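Fukent Tabletop Set: collection rules and data card

Version note: 7/11/18

Scope

Fukent is a set of single-arm tabletop recordings made at the Cundcombe cell with ordinary kitchen items. It holds 400 episodes, of which 34 are held back for testing. This file covers the rules that operators and annotators must follow. File layout and loader options are in the Kustorar tools README.

Before an episode

Run the Gbeho start-up check and save its log with the episode. The overhead view must be calibrated at the start of each session and again if the mount is touched. Items are placed by hand with the arm stopped. Overlap with the edge of the view is allowed and must not be corrected once recording has begun.

During an episode

One person holds the stop button and does nothing else. No hands over the table while the arm is enabled. If an item leaves the table, stop, mark the episode "aborted" and keep the file. Do not trim it.

Cables on the arm must have enough slack for the full working range. Check the loops near the gripper after every tool change. 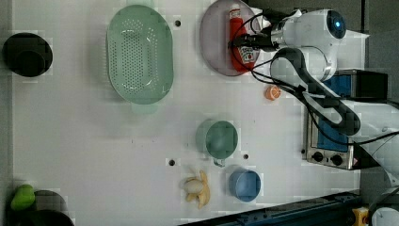
Labelling

Name items by kind (mug, bottle, colander) and add colour only where two items of one kind are present. Play food takes the name of the food, with the tag "toy". Items that are partly out of view are still labelled if over 4 per cent of the outline can be seen.

Two annotators label each episode. The agreement score for the February release was 97 per cent. Disputed labels are kept in a separate column.

Known limits

Lighting is fixed. Liquids, glass and sharp tools are excluded. Speed limits in the configuration apply to this cell only and must be reassessed before use elsewhere.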